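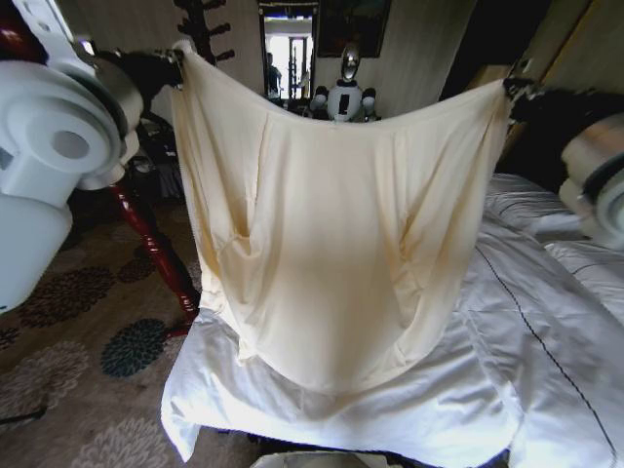
What I pack for a week away, and what I stopped packing

I spent most of September on the road for work, three trips with a few nights at home between them, and by the end of the third I had finally settled how I pack. A couple of people asked me to write it down, so this is that post. It's long and it's mostly about shirts.

The bag

I use a 40 liter bag with one main compartment and two outside pockets. I had a rolling suitcase for years and gave it to my sister. The wheels were fine in airports and bad everywhere else, and my last stop on the second trip was Ematdale, where the walk from the bus to the inn is gravel and uphill.

The bag weighs more empty than I would like. I looked at lighter ones and they all had thin straps. I'd rather carry a little extra weight on a good strap.

Shirts

I used to bring a shirt for every day plus one spare. For a seven-day trip that was eight shirts, and I wore maybe five of them. The others came home creased from being carried around and had to be washed anyway.

Now I bring four. Two are for meetings and two are for everything else. One of them gets washed in the sink on the third night. Light colors show a dirty collar sooner, so if I bring a pale one I wear it first and wash it first.

Folding against rolling comes up every time I mention packing. I have done both. Rolling is good for T-shirts and pajamas. For anything with a collar I fold, sleeves back, then in thirds lengthwise, then in half. I put the collars at alternating ends so the stack stays level. The stack goes in last, flat on top, with nothing heavy over it.

When I get to the room, the shirts come out before I do anything else. I used to leave them in the bag until I needed one, and then I'd be ironing at six in the morning with an iron that dripped. If they hang overnight, most of the creases drop out by themselves. The bathroom steam trick does work on cotton, but it takes a long shower and I don't like leaving the fan off.
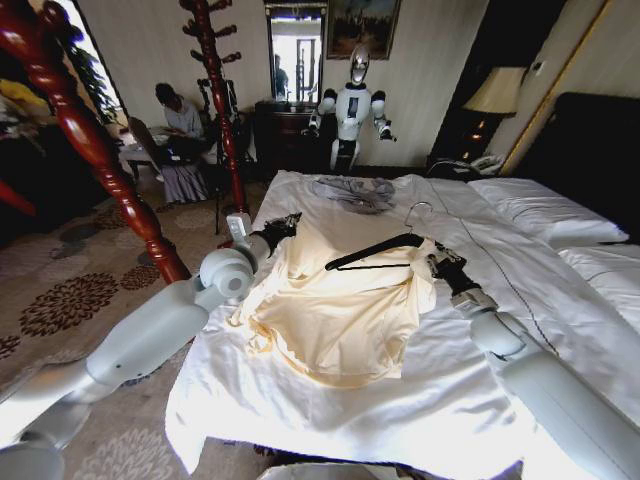

The other thing I do in the first ten minutes is pick one place for things and keep to it. Keys, wallet, room card and charger go on the desk, left side. In Trevley I lost a room card twice in two days, and the second time it was inside a book. The woman at the front desk was nice about it. Since then it has been left side of the desk every time.

Shoes

One pair on my feet, and no second pair unless I know I'll be somewhere wet. I broke this rule for the third trip and carried a pair of boots 1326 miles and back without putting them on.

Toiletries

Everything fits in a clear bag the size of a paperback. Toothbrush, toothpaste, deodorant, razor, a small bar of soap in a tin. The soap does hair, hands and the sink laundry. I stopped carrying shampoo after a bottle opened over a notebook. Most of the notes could still be read, but the book never closed flat again.

Paper

I still print things. Tane Tuhiwai, who I traveled with on the second trip, keeps everything on his phone and thought the folder was funny until his battery ran out at the rental counter. My folder has the bookings, the addresses, and a copy of my license. It takes up no room against the back of the bag.

What I stopped bringing

A travel pillow. It never helped my neck and I had to carry it on the outside.

A second sweater. If it's cold I wear the one I have with a jacket over it.

More than one book. I took three on the first trip, and got to page 162 of one of them. It was a good book and I finished it at home.

The travel iron. I bought a Miettinen one secondhand, used it twice, and it now lives in the hall closet. If anyone local wants it, email me.

A sewing kit, though I may go back on this. I lost a cuff button in Nanard and spent the day with my sleeve rolled up.

Unpacking at home

I empty the bag the night I get back, however late it is. Dirty clothes go straight in the machine, the clear bag goes back under the bathroom sink already full, and the folder gets cleared out. The bag hangs open on the back of the door for a day to air. Then it goes on the shelf.

The next trip is only two nights, so I'm going to try it with two shirts and see how that goes.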